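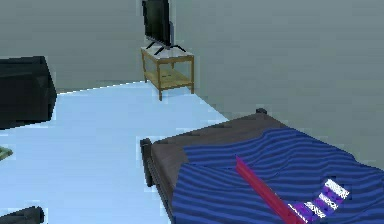

Planner check before release, Vuvden bedroom world. Checked by Houda Ghoneim, 19/08/2022.

1. Collision shapes: pass with comment. Please give the side table its lower shelf as a separate shape, and do not close the space between the four legs.

2. Speed limit near furniture: pass. Limit holds in 3 runs.

3. Segmentation on the blanket: open. The red bar must keep one label over all the folds. Vilém will look at it. 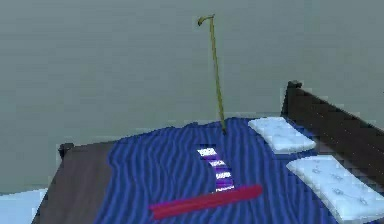 4. Stop command: pass. Delay was 80 ms.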